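Teaching a Two-Armed Robot to Open Doors by Remote Control
Student project report, Greltham Robotics Lab
Karthikeyan Amin

1. What I wanted to do

Doors are everywhere and robots are bad at them. I picked door opening for my spring project after reading a pile of papers on learning from demonstration, where a person performs a task many times and a program learns to copy it. I wanted to find out how much the quality of the person's driving matters. I had never driven a robot before, so I got to be my own worst test subject!

All of the work was done in simulation. The lab has a simulator called Kavska, and my advisor, Dr. El Ouafi, had already loaded a mobile robot with two arms into it. I added the rooms and doors, and I wrote the recording software, which I named Posow (it doesn't stand for anything, I just needed a folder name).

2. The remote control setup

I drive the robot with two handheld controllers, one per arm. Moving my hand moves the matching gripper, and the trigger closes the fingers. The thumbstick on the left controller rolls the base around the floor. Posow saves the joint angles, the gripper commands, the base speed and the view from the robot's head, all on the same clock.

Each room gets its own wall colors, floor, windows and door texture, so that the program can't just memorize one particular wall. I went a little wild with the colors and I regret nothing.

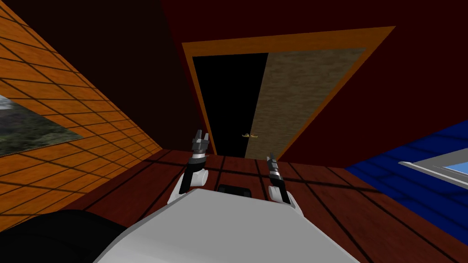
Figure 1. Robot's view of a simulated room, with both grippers open and pointed toward the doorway.

The hardest part of driving was judging depth. On a flat screen it is really tough to tell whether the fingers are at the handle or still a hand's width short of it. My first tries were mostly me pinching air. Dr. El Ouafi suggested a soft click in the headphones whenever a finger touches something, and that one change made driving so much more fun.

A tilted view is confusing at first too. I kept pushing the controller toward where "up" was on my screen and the arm would drift off sideways. After a few evenings my hands sorted it out, though I still can't explain to other people what I'm doing differently.

3. Collecting the demonstrations

I recorded 200 demonstrations in April. A demonstration starts with the robot inside the room and ends when the door is open wide enough for the base to fit through. I kept the clumsy ones in a separate folder, including the ones where I bumped the door frame or grabbed the handle twice.

Then I trained the same network 2 ways: once on everything, and once on the 80 demonstrations I thought were cleanest. Both versions trained for 3,000 steps with the same settings.

4. What I found

I expected the clean set to win easily. It did make smoother motions, and watching it reach for a handle in one steady sweep was a great moment. But when it missed, it was lost. It would hold its gripper closed next to the handle and pull at nothing. The version trained on everything wobbled more, and then it would back off, open its fingers and try again, exactly the way I do. It had picked up my recoveries along with my mistakes!

Both versions had trouble with doors set close to a side wall, where the elbow runs out of room. I have very few demonstrations like that and would record more next time.

5. Next steps

I'd like a second person to drive, to see whether the program can learn from two styles at once. I also want to log how long each grasp takes, which I should have done from the start. The Posow code and my room files are in the lab's shared folder, under "doors_spring", with notes on how to set up the controllers.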